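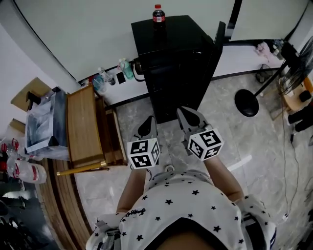

Hand-Held Grippers > Tunley Pair

Tunley Hand-Held Gripper Pair, with Marker Cubes
Made and serviced by Zuronden, Lekville
Sold as a matched left and right set. Spare parts listed at the bottom of the page.

We have been building the Tunley for long enough now that we know most of the questions people ask before they buy one, and nearly all of the questions they ask three weeks afterward, so this page has grown into a bit of both. If you only want the parts list, scroll down and we won't be offended.

The Tunley is a pair of grippers you hold in your own hands to show a robot arm how a job is done. You squeeze, the jaws close, and the cube above each fist tells your tracking cameras where that hand is and which way it is turned. The jaws are the same ones we fit to the Baptista arm, which means a finger that is comfortable picking up a bottle in your hand will be just as comfortable when the arm does it later. We get a lot of letters from people who tried to save money by using different fingers on the two, and we do feel for them.

What comes in the case
A left gripper and a right gripper, two marker cubes already fitted, a set of spare finger pads, a hex key that fits every screw on the tool, a squeeze bottle of pad cleaner and the printed setup card. Please keep the card. Your cube numbers are written on it in pen, and we need them if you ever order a replacement.

Setting up for the first time
Allow 30 minutes for this, and a cup of coffee if you like one. Later on you will do it in far less.

Start with the cubes. Each one sits on a short post and is held by a single screw from below. Wiggle it gently with finger and thumb. You should feel no play at all. If you do, snug the screw down until it stops and then stop yourself too, as the post is threaded plastic and it will strip for anyone with strong wrists. (Gonçalo Falcão at our bench has strong wrists, and that is how the printed warning came to be on the card.)

Left and right cubes carry different codes and are not interchangeable. Check the letter stamped on the underside of the post before you put one back on. A swapped pair will track beautifully and give you two hands doing each other's work, and you can lose a whole afternoon to it.

Now pick both grippers up and hold them out in front of you at about waist height, jaws pointing ahead, the way the wearer in the photo has them. With your hands there, each cube should be standing clear above its fist with the codes in plain view. If your tracker keeps dropping one side, check your sleeves first. Short sleeves or bare forearms are best, and a long cuff that slides forward over the hand is the thing we hear about most.

Run the jaw check next. Open both sides fully, close both sides fully, and do that ten times at a lazy pace while you watch the readout. The open figure should come back to the same place each time. If it drifts, go to "Zeroing the jaws" below.

Choosing your floor and your light
Any floor will do for standing on. For tracking, patterned tile and wood grain are fine, and so are cluttered shelves in the background. What does cause trouble is glare falling on the cube faces from a window or a bare lamp, so draw the blind or turn yourself a little. Tidy your cables out from underfoot while you're at it. You will be looking at your hands the whole time.

Zeroing the jaws
Close the jaws on nothing. Hold the squeeze firmly and press the small recessed button with the tip of the hex key until the light blinks twice. Let go slowly. Do one side at a time and put the other gripper down while you do it, as it is very easy to lean on the second trigger without noticing. We suggest zeroing at the start of each day, and again any time you change pads.

Care, day to day
Wipe the pads with a little cleaner on a soft cloth. Never pour it straight on. Pads pick up hand cream, cooking oil and the glue from cardboard boxes, and a greasy pad slips in a way that looks just like a worn one, so clean before you order.

Dust the cubes with a dry cloth only. The codes are matte on purpose, and alcohol wipes will give them a shine that the cameras dislike. If a corner of a code has been nicked, don't touch it up with a marker pen, however steady your hand. Order a new face sheet.

Put the grippers back in the case with the jaws open. Leaving them squeezed shut overnight flattens the pads.

Service by use
The tool counts its own squeezes, and you can read the count in the menu for either side.

Every 600 squeezes: check the pad edges for lifting and snug the cube screw.
Every 2,000 squeezes: fit new pads, put one drop of light oil on each jaw pivot, and zero the jaws.

People who do fine work with small parts change pads sooner, and people who mostly move cups and boxes often get a good deal more out of them. Go by the feel.

Changing a finger
You will want a clear table and decent light. Back out the two screws at the root of the finger, slide it forward, and save the thin washer that sits behind it. That washer sets the spacing and it loves to roll away. Slide the new finger on, start both screws by hand, then close the jaws so the tips meet before you tighten. If you tighten them open, the tips will cross by a hair and thin things like paper will escape you. Zero the jaws when you're done.

When something isn't right
One jaw closes late: old oil in the pivot. Clean it out and put in a single fresh drop.
Trigger feels gritty: blow it out with a hand bulb. Canned air is too strong and drives the grit deeper.
Cube tracks but jumps: a loose post, nine times out of ten. Otherwise a damaged face.
Light stays red after zeroing: write to us before opening the body. There is a spring in there under real tension.

Repairs
Send the pair in together, even if only one side is misbehaving, so that we can match them again on the bench. Anouk Verbeke runs the repair desk and will send you a box label and a short form. Tell her what you were gripping when the trouble started. It helps more than you would think. Every repair is covered for 180 days from the date it leaves Lekville.

Spare parts
Finger, dark plastic, left or right
Finger pad set
Marker cube, left or right (cube number needed)
Face sheet, single
Cube post and screw
Washer pack
Hex key
Pad cleaner, squeeze bottle

Page last revised October 11, 2020. Orders for delivery before the December shutdown should reach us early in the month.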